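Old desktops get a second look in Bramwell

If you love the inside of a computer, Friday is your day! Lillel opens its Grovitdale workshop at 10, and the benches are all about desktop towers - cases open, boards and drive cages out where you can really see them. 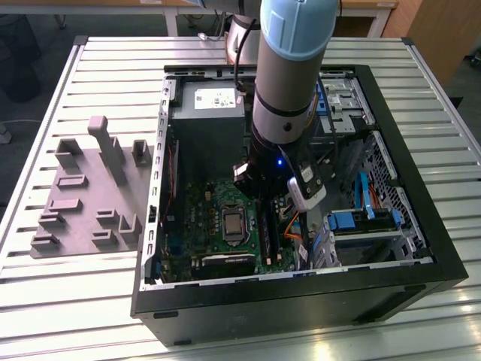
The workshop has taken in 160 old machines from offices in Bramwell, and more keep coming. Bring your own and join in.
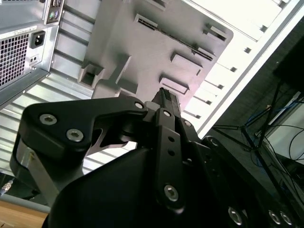 A silver tower and a gray molded panel at the Grovitdale workshop.

Entry is free, and there's room for 28 at a time, so come early.

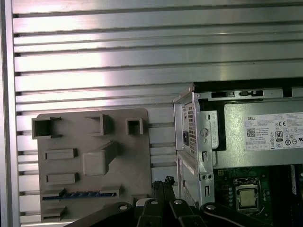 Getting there

Take the Skirkberg bus and get off at Grovitdale.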